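Kapitel 4
Wie viele Möglichkeiten gibt es?
Eine Einladung in die Kombinatorik

Stellen Sie sich vor, Sie stehen im Eiscafé und dürfen zwei Kugeln aus 88 Sorten wählen. Dürfen es zweimal dieselben sein? Kommt es darauf an, welche oben liegt? Schon sind wir mittendrin! Je nach Antwort landen wir bei ganz verschiedenen Zahlen, und genau das macht die Kombinatorik zu einem so wunderbaren Gebiet: Die Fragen versteht jedes Kind, und trotzdem kann man sich an ihnen herrlich verrechnen.

In Kapitel 3 haben wir Mengen beschrieben und miteinander verglichen. Jetzt wollen wir sie abzählen, und zwar möglichst ohne alle Elemente einzeln aufzuschreiben. Bei kleinen Mengen geht das Aufschreiben natürlich noch (und wir empfehlen es am Anfang ausdrücklich, am besten mit Bleistift). Beim Zahlenschloss am Fahrrad mit vier Ringen zu je zehn Ziffern wären es aber bereits 10 000 Einstellungen, von 0000 über 2258 bis 9999. Da hilft nur ein guter Gedanke.

Der wichtigste Gedanke dieses Kapitels ist das Fächermodell. Fast jede Zählaufgabe lässt sich in die Sprache von Kugeln und Fächern übersetzen: Wir haben k Kugeln und n Fächer und fragen, auf wie viele Arten sich die Kugeln verteilen lassen. Sitzplätze im Theater, Briefe in Postfächern, Gäste in Hotelzimmern – alles dasselbe Problem in immer neuer Verkleidung.

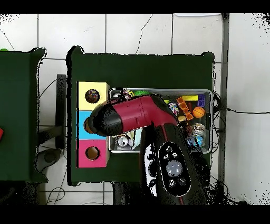
Abb. 4.1 Eine Kugel, drei Fächer: Die gesprenkelte Kugel liegt im gelben Fach.

Für eine einzige Kugel und drei Fächer gibt es drei Möglichkeiten, das sieht man sofort. Nehmen wir eine zweite, unterscheidbare Kugel hinzu und erlauben, dass beide im selben Fach liegen, so sind es 3 · 3 = 9. Verbieten wir die Doppelbelegung, bleiben 3 · 2 = 6. Und wenn die Kugeln völlig gleich aussehen? Dann schrumpft die Zahl noch einmal, nämlich auf drei. Probieren Sie es aus, bevor Sie weiterlesen!

Pushpa Bhatt und Kamlesh Tyagi haben für ihren Kurs in Wundska aus diesen Fällen eine Tabelle gemacht, die wir in Abschnitt 4.2 übernehmen. Sie ordnet jede Aufgabe nach zwei Fragen: Sind die Kugeln unterscheidbar? Darf ein Fach mehrfach belegt werden? Wer sich angewöhnt, beide Fragen vor dem Rechnen zu beantworten, hat den schwierigsten Teil meist schon geschafft.

Abschnitt 4.1 beginnt mit der Produktregel. Sie brauchen dafür nur die Multiplikation und ein wenig Geduld beim Zeichnen von Baumdiagrammen.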